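Como eu acerto a câmera do punho e os dedos da garra no simulador (célula Bradero no Kouris)

Por Roya Farahani, 6 de março de 2022

Prometi ao Robel Tekleab que ia escrever isto depois que ele passou uma tarde inteira brigando com a garra da célula Bradero, e como já me fizeram a mesma pergunta no fórum da Homside, lá vai. É o passo a passo que eu sigo toda vez que preciso remontar a célula no Kouris: câmera do punho, abertura dos dedos, contato com o piso. Não é o único jeito de fazer, mas comigo funciona e leva menos de uma manhã (quando o driver de vídeo colabora!).

Vou supor que você já tem o braço carregado, as juntas respondendo e o arquivo de cena abrindo sem erro. Se o braço ainda cai no chão quando você aperta play, resolva isso antes, porque nada do que vem a seguir vai fazer sentido.

1. Faça uma cópia do arquivo de cena

Parece bobagem. Eu já perdi uma cena boa por salvar por cima, então agora copio tudo para uma pasta com a data no nome e só mexo na cópia. Feche também o Rastel, se você usa ele para gerar as texturas: com os dois abertos, o Kouris às vezes recarrega o material do piso no meio do ajuste e você fica sem saber o que mudou.

2. Prenda a câmera no elo certo

O erro mais comum é prender a câmera no último elo do braço, e aí ela ignora a rotação da garra. Ela tem que ser filha do corpo da garra. Abra a árvore da cena, arraste a câmera para dentro do nó da garra e zere posição e rotação. Vai aparecer tudo preto ou só o interior da malha, é normal. Depois vá recuando a câmera aos pouquinhos, até o corpo da garra ficar na borda de baixo e os dois dedos subirem um de cada lado, com o vão livre no meio.

Quanto de corpo deixar aparecer? Eu gosto de uma faixa baixa, de borda quase reta, porque ela me serve de régua: se entortar depois de uma mudança, já sei que girei alguma coisa sem querer. O preço é que a peça que estiver perto demais some atrás dela. Com a peça triangular de metal isso é fácil de ver, só a parte de cima escapa.

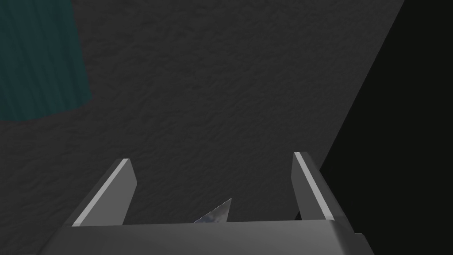 3. Abra os dedos e confira a simetria

Mande a garra para a abertura máxima e espere parar. No Kouris cada dedo é uma junta prismática separada, e a da direita deveria copiar a da esquerda com o sinal trocado. Deveria! Na versão que eu baixei, o acoplamento vinha desligado e cada dedo ia para onde queria. Abra as propriedades da junta direita, marque a esquerda como junta mestre e ponha o multiplicador em menos um.

Para conferir, não confie só no olho. Com a câmera um pouco inclinada, um dedo sempre parece mais baixo ou mais estreito que o outro, mesmo com as juntas certinhas. Leia os valores no painel. Se forem iguais em módulo, deixe como está e vá ajustar a câmera.

4. Aponte a garra para o piso vazio

Agora leve o braço até um pedaço de piso sem peças, com a garra para baixo e os dedos abertos. Eu sempre deixo alguma coisa colorida por perto para me orientar, e o painel vermelho com borda verde-azulada é ótimo para isso: piso cinza em volta, contraste forte, impossível confundir. Se ele aparece à direita e você girou o punho esperando que aparecesse à esquerda, o eixo da câmera está espelhado. Volte ao passo 2 e troque o sinal da rotação em torno do eixo óptico.

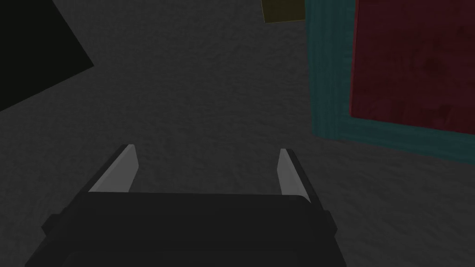

Nessa mesma posição eu aproveito para acertar a luz. A cena padrão vem bem escura, e os materiais pretos viram um borrão sem detalhe nenhum. Suba a luz ambiente devagar, só até a borda do corpo da garra se separar do piso. Se passar do ponto, a textura do piso lava e as peças metálicas estouram no reflexo, e aí quem sofre é a detecção.

5. Acerte o contato

Desça a garra bem devagar até encostar. Se os dedos atravessarem o piso, a malha de colisão está simplificada demais; troque a caixa padrão pela casca convexa. Se a garra ficar tremendo ao encostar, mexa na rigidez do contato. Comece em 200, que é o valor que eu deixo salvo, e vá baixando enquanto houver tremor. Não compense com amortecimento logo de cara (foi o que o Robel fez, e a garra dele passou a fechar como se estivesse dentro de mel).

6. Rode uma sequência longa

Feche, abra, suba, desça, gire o punho, repita. Eu deixo um script rodando enquanto almoço. Na última remontagem foram 1.407 ciclos antes de eu parar por conta própria, e só então dei a cena por pronta. O que procuro no registro é a posição dos dedos depois de cada abertura: se ela for escorregando um tiquinho a cada volta, o acoplamento do passo 3 ainda tem folga.

Quando terminar, salve a pose da câmera num arquivo à parte, fora da cena. O Kouris regrava a árvore inteira quando você atualiza o modelo da Bradero, e aquela posição que custou tanto para achar vai embora junto. O meu arquivo se chama camera_punho_boa e já tem uma irmã chamada camera_punho_boa_mesmo. Se a sua versão tiver menus com outros nomes, deixe um comentário dizendo qual é, que eu atualizo o passo correspondente.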